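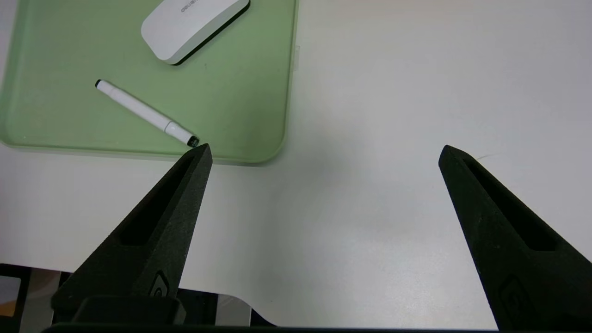 The Contents of the Tray

The closing of the Clokby office was scheduled for 29 December 2020 and was carried out by Bergþóra Arnardóttir, who had worked there since the lease was signed. The parent company, Lomonent, supplied a procedure. It was 12 pages long, and most of it dealt with keys.

Section 2 covered loose property. All items not fixed to a wall or floor were to be placed on a tray, identified in writing, and moved to one of two baskets. The dark brown basket was for company property. The orange basket was for personal property, to be collected by its owner or mailed at the owner's expense. An item whose status could not be determined was to stay on the tray until it could be. The procedure didn't say how long that might be.

She started with the whiteboard, because the whiteboard itself was already sold. It had gone to a driving school for 600, delivery included. The school had not asked for the marker or the eraser, so both were loose property. She wrote "marker, white, black cap" on the form and put it down as working. She had tested it on the back of an envelope with the word "test."

The eraser took longer. Its felt had been used on every plan the office had made, including the August plan, under which the office would have stayed open. She wrote "eraser, felt" and left the condition box blank.

Eyvindur Hjaltested called a little after lunch. He had left the company in the first round and now worked for Juhl, which made pumps.

"Are you at the white table?" he asked.

"Yes."

"Is the power strip there?"

"It's on the list."

"That's my power strip. I brought it from home the first winter. The office only had the one outlet that worked."

She asked whether he had a receipt. He did not. She asked whether he could name an identifying feature.

"It has a knob," he said. "Near one end. I never found out what it was for."

She turned the strip until the knob faced her and wrote this down as a partial identification.
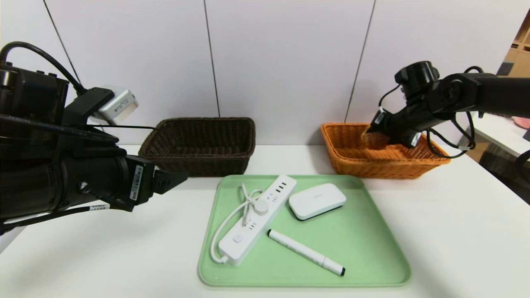
Loose property, awaiting sorting. Dark basket left, orange basket right.

The procedure allowed a claim without a receipt if a second employee would confirm it. The only other employee was Bergþóra. She considered whether she could serve as both the person receiving the claim and the person confirming it, and looked for a rule against it in the section on keys, where stray rules were often kept. There wasn't one.

"I remember you bringing it," she said.

"You do?"

"It was in a Brasta bag. You had a loaf of bread in the same bag and the cord had pressed a line into it."

He was quiet for a moment. "I'd forgotten the bread," he said.

"We ate it anyway."

She entered this under Supporting Remarks, without the part about eating it. The cord was long and would not lie flat. She coiled it, and it opened again, and she left it in a loop beside the strip.
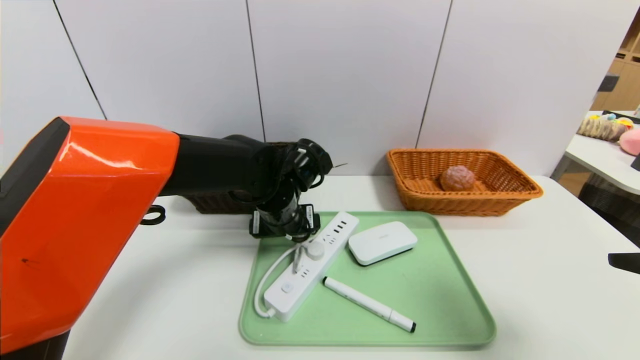 Food was governed by a separate rule. Perishables were to be discarded on the day of closing and recorded only if their value was over 100. She had brought her own lunch that morning, and with the cupboard already emptied and wiped down there was no correct place to put it. The roll, which had a rough, reddish-pink crust, was therefore in the orange basket. She reviewed this and found it compliant. It was personal property and its owner was present.

"What else is there?" Eyvindur asked.

"The white thing next to your strip."

"The router?"

"I've put 'device, white, small.' Was it ours or the landlord's?"

"I thought you knew. I used to restart it when you were in meetings."

"I used to restart it when you were."

Neither of them could say who had installed it. She wrote "undetermined," and under the procedure it would remain where it was.

He offered to drive over for the strip. The road was clear as far as the bridge – he had checked before calling – and he could be there by four. She told him the form had to be sent by three. He said the form could be sent and he could still come. She read the section again and found nothing that prevented it.

She moved the form to the windowsill, signed it on the line for the officer in charge, and signed it again on the line for the witness. Then she broke the roll in two over the basket and put one half back. 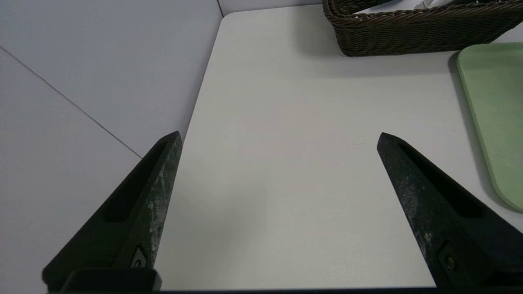
Table surface at time of inspection. One small reddish speck. No action taken.

She put the kettle on the list as retained until four.

100 shares
12 comments

More short fiction
The Lease on the Upper Floor
Instructions for the Second Key
A Pump for Mrs. Dahl
What the Meter Reader Wrote Down
Return to Sender, Brasta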